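Sterum Residence Hall: Common Lounge Safety Inspection
Completed checklist with inspector comments
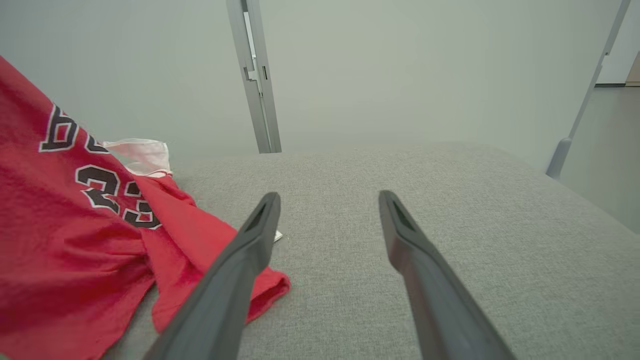
Gray upholstered seating surface with woven fabric.

Date of inspection: 29 June 2024
Inspector: Siyabonga Gumede
Accompanied by: Pejman Ansari, Building Operations
Areas covered: Lounge A, Lounge B, connecting corridor

1. Exits and passageways
Exit doors open fully without a key: Pass
Exit signs lit: Pass
Corridor clear to full width: Fail
Comment: Two bicycles and a folding table were stored outside Lounge B. Both bicycles were removed during the visit. The table must be moved to the storage room.

2. Fire protection
Extinguishers mounted and tagged: Pass
Smoke detectors respond to test: Pass
Sprinkler heads free of paint and hanging items: Pass
Comment: The tag on extinguisher 3,034 is valid but hard to read. Replace at next service.

3. Furniture
Fire rating labels present on seating: Pass with comment
Seams and covers intact: Pass
Frames stable under load: Pass
Comment: One armchair in Lounge A has a label that is only partly legible. Building Operations will request a copy of the certificate from the supplier, Jindard.

4. Electrical
Outlet covers in place: Fail
Extension cords not used as permanent wiring: Pass
Space heaters absent: Pass
Comment: The cover plate behind the vending machine in Lounge B is cracked. The outlet was switched off at the panel pending repair.

5. Occupancy and notices
Maximum occupancy posted (Lounge A, 50 persons): Pass
Emergency contact sheet current: Fail
Comment: The sheet still lists Kourosh Naseri as night supervisor. The position is now held by Maksym Polishchuk.

Overall result: Conditional pass
Corrective work is to be completed and reported to the Housing Safety Office in July. A second visit will cover items 1, 4 and 5 only.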